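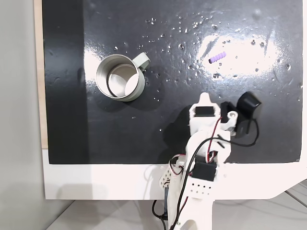
The Return of the Office Kitchen

When the Rorkel building reopened to its tenants in February, the plans for the third floor had changed. Two meeting rooms had gone. A shared kitchen stood in their place, with seating along the windows and a long counter for preparing food.

The decision followed a survey of 445 employees across the building's tenant firms. Respondents were asked where they spoke most often to colleagues outside their own team. The kitchen was named more frequently than any other part of the building, including the reception hall, which had been refurbished at considerable expense.

Geeta Bansal, who led the survey for the property consultancy Trimutent, advises caution in reading the results. "People go to a kitchen for tea," she says. "If the kettle is slow, they talk. We should be careful about building a theory on that."

Her report nevertheless recommends that kitchens serve no more than 200 people each. Larger rooms were found to be noisy at midday and little used at other times. It also advises against disposable cups. One tenant, the accountancy firm Bùi, had been ordering 2000 a month before it asked staff to bring their own. Complaints were received for several weeks and then ceased.

Questions of upkeep remain. Kilian Imhof, the building manager, has issued a rota for the dishwasher and a notice on the labelling of food. Items left in the refrigerator are removed at six o'clock on the last working evening of each month. Duyên Châu, who represents the tenants, has asked that the hour be moved to seven, as several firms work late at the close of the accounts.

A second kitchen is planned for the fifth floor. The tenants will be consulted on the layout, and on the kettle.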